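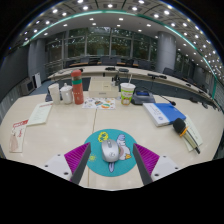
A mouse, a cartoon rabbit and the usual drinks on a shared conference table.

Magazine > Work > The Desk

The Clean Table Myth

By Nomvula Magagula
Sunday, November 12, 2023
5 min read

The first email about the table went out in May. It asked staff at Venar, a mid-sized freight scheduling company in Toltville, to "return shared surfaces to neutral" at the end of every meeting. There was an attachment. The attachment ran to 11 pages.

I have read it twice now and I still can't say what a neutral surface is. Nothing on it, presumably, and nothing about it that would tell you who had been sitting there. The policy was drawn up by Prieto, a workplace consultancy that sells this sort of thing to firms who have given up assigned desks and would like the place to look like the brochure. Its claim is that personal items in meeting rooms make meetings longer and people less attentive. I asked for the evidence and was sent a slide with an arrow on it.

So I spent some time looking at conference tables, which is a dull hobby but a cheap one. The one at the top of this page is pale cream and would photograph beautifully with nothing on it. It has a turquoise mouse pad with a lavender-and-white rabbit, a yellow flower and a little sun. It has a paper cup, a lidded mug and a red-orange thermos with teal bands. There is a plastic cup with a straw and a cartoon of its own, and a conference microphone glowing blue nearby.

Under the Prieto rules the microphone stays. I'm not sure about the mouse, and I suspect Prieto isn't either, given that page four calls input devices "permitted tools" and page nine wants them "stored when idle." A mouse is idle most of the time. The pad is plainly out. The guidance has a whole paragraph on "novelty accessories," and a rabbit with yellow feet would be hard to argue into any other category.

What I can't find is the harm. A mouse pad does a job, and it does that job equally well in gray. Somebody picked a rabbit because a rabbit was nicer to look at through a two-hour call about container slots. If that costs the company anything, the company has not managed to measure it.

The drinks are a better fight. I'll give the tidy people this much: liquids and electronics are a poor match, and a paper cup with no lid is the worst of the lot. One elbow and it's over. A lidded mug is safer, and a decent thermos with the top screwed on is safer still. If the policy had said "put a lid on it" it would have fit on a sticky note and I'd have had nothing to write about.

But it doesn't say that. It says one approved vessel per person, and the approved vessel is a bottle made by Notell, which costs more than my kettle and comes in a color called stone. Venar ordered 366 of them. A woman in billing told me she keeps pens in hers. She drinks from the same mug she has always had – she just carries it back to her bag afterward, like contraband.

Prieto, to be fair, has a case that isn't silly. Shared rooms get gross when everyone assumes the next person will clear up. I've sat down to other people's crumbs and a ring of old coffee, and I didn't find it charming. A cup left overnight is a nuisance. The trouble is that the policy treats a cup someone is drinking from and a cup someone has abandoned as the same problem, and then bundles the rabbit in with both.

It's also an odd thing to ask of people who have already lost their desks. Drawers went first at Venar, then the pinboards. What remains is whatever fits in a tote bag, and it gets unpacked each morning and packed again each night. A mouse pad survives that because it is flat and weighs nothing. I would have thought an employer might let that one go.

The consultants were paid for 10 site visits, I'm told, and the Toltville office got a follow-up last month. Compliance was rated "emerging." I asked what that meant and was told it was better than "resistant," and that the next stage involves lockers.

The lockers are gray. Staff have been told they may decorate the inside of the door.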